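How to Load a Front-Loading Washer from a Basket

Most of the trouble people have with a front-loader starts before the cycle does. The clothes go in as one lump, a sock gets left behind, or a cuff ends up caught in the door. The routine described on this page is the one we use for small mixed loads at home, and it takes a few minutes once the basket is in place.

What you need

A laundry basket with a smooth or padded rim
Liquid or powder detergent
A mesh bag for small items
A dry cloth for the door seal

Put the basket in front of the door

Open the washer door all the way first, then set the basket on the floor in front of the opening. Leave enough space that the door can swing past it. If you have to step around the basket to reach the drum, it is too far to the side.

Take out one piece at a time and hold it with both hands. Shake it open over the basket so that anything in the pockets drops where you can find it. Towels and other fuzzy fabrics tend to twist together with smaller things, so pull them apart before they go near the drum.

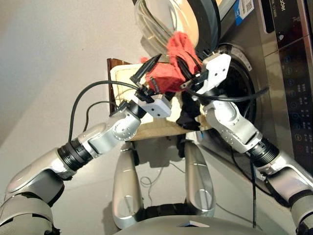 Turn jeans and printed shirts inside out as you go. Close zippers. Unroll socks, which come out of the wash with a dry middle if they go in balled up. Check the sleeves of sweatshirts too, as that is where I find most of our missing socks in December, when everyone is wearing layers.

Red items need a decision at this point. A new red towel or shirt should be washed alone or with blacks for the first few loads, in cold water. After that we put ours in with the other darks. I don't mix red with white or beige at any age.

Check the door and the seal

Run a finger around the rubber seal inside the opening. Hair, coins and small socks collect in the lower fold. Wipe it with the dry cloth, then wipe the inside of the door glass where it meets the seal, because lint left there can let water drip down the front.

Look at the hinge and latch side as well. A drawstring lying across the latch will keep the door from locking, and many washers show only a general error code when that happens.

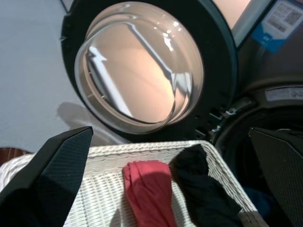 Load the drum

Start with the larger pieces and push them toward the back. Put the small ones in after that, or in the mesh bag. Keep everything loose. You should be able to fit your hand, held upright, between the top of the clothes and the top of the drum.

Pieces hanging over the side of a basket are easy to miss. They slip down the outside and stay there until the next wash day.

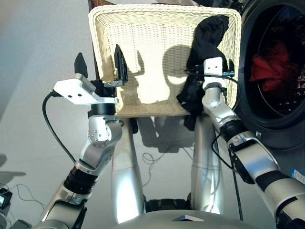 I go around the rim once with my hand before I add detergent. With wicker, lift the fabric straight up. Dragging it along the weave can pull a thread, especially on knits and thin socks. If something does snag, push it back from the underside and don't tug.

Add detergent and start the cycle

Follow the line on the cap for a small load. Mostafa Morsy, who wrote to us after the first version of this page, was filling the cap to the top for 12 shirts and could not work out why they came out stiff. Half of that was plenty.

Close the door until it clicks. Choose cold for darks and a medium spin for mixed fabrics.

Last look at the basket

Tip the basket toward the light and check the rim, the corners and the floor next to it. Black socks are hard to spot in a shadow. 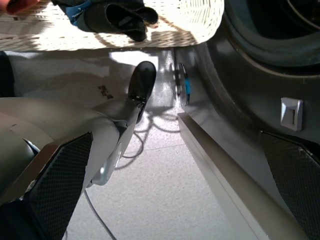 A black item on the white wicker basket.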